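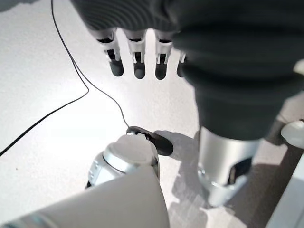 Mechanical hand, dark gray knit glove.

7 shares
5 comments

Clidside Writing Week: Call for Participants

Applications are open for the July session of the Clidside Writing Week, held at Skostevley House. The session is residential and runs for seven days. It is open to writers of short fiction, narrative nonfiction and radio drama. Poetry is handled in a separate session and is not covered by this call.

Course structure

Participants enroll in one main course and one short course. Main courses meet every morning except the first and last. Short courses meet on two consecutive afternoons. Main course places are assigned in order of the preferences given on the form, and changes after arrival are possible only where a place is free.

Main courses offered:
- Short Fiction: Structure and Revision (Pei-shan Tseng)
- Narrative Nonfiction from Archives (Hoi-yan Ko)
- Radio Drama: Script Format and Timing (tutor to be confirmed)

Short courses cover synopsis writing, contracts, dialogue, and reading aloud. The evening program consists of tutor readings, an open reading and one script-in-hand performance cast from the participants. Attendance in the evening is optional. Slots at the open reading last five minutes and are booked on the sheet outside the Dromport Room.

Eligibility

Applicants must be 18 or over on the first day of the session. No publication record is required. Previous participants may apply but may not repeat a main course with the same tutor. Participants in Radio Drama should bring a laptop with a word processor that can export PDF files.

How to apply

Send the following as a single file:
1. Completed application form, with first and second choice of main course.
2. A writing sample of no more than 1000 words, in the form taught on the first-choice course. Drama samples may be up to seven pages in standard radio layout.
3. A paragraph describing the work you intend to bring.

Put your name on the form only. Samples are read without names by the two confirmed tutors. Double-space prose and number the pages. Samples over the limit are read up to the limit and no further.

The closing date is June 9, 2023. Decisions are sent by email.

Fees

The full fee is $1655. It covers tuition, a single room and all meals. Travel is not included. A deposit is due on acceptance and is not refundable. The Ng Bursary pays the full fee for one participant in each main course; to be considered, check the box on the form. Bursary applicants submit the same sample as everyone else.

Access

The Dromport Room and the dining hall are on the first floor. Five bedrooms have step-free access and are assigned on request. State dietary and access needs on the form.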